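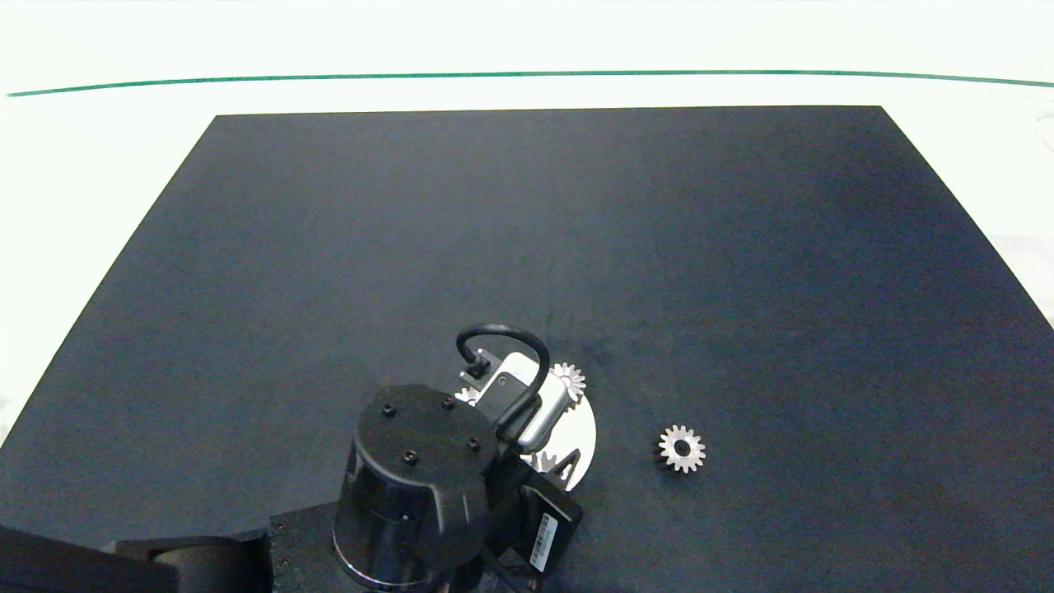
Dark table, white background. Tuesday mood.

OK so I finally started learning the ney and I have to gush for a minute!

Day one: no sound. Air only. Day 3: one note!! It wobbled like crazy and I still ran to tell my sister.

My teacher Firdevs Kozan has me do 23 long breaths before I even pick it up. Dull for the first ten, then my shoulders drop and it's kind of lovely.

Listening homework is an old Tuncer recording, 90 minutes, mostly slow pieces. I've played it every night while cooking and I keep hearing new stuff in the low notes.

Anyone else here a beginner? How long till you got the second octave? Tell me everything, I'm up till midnight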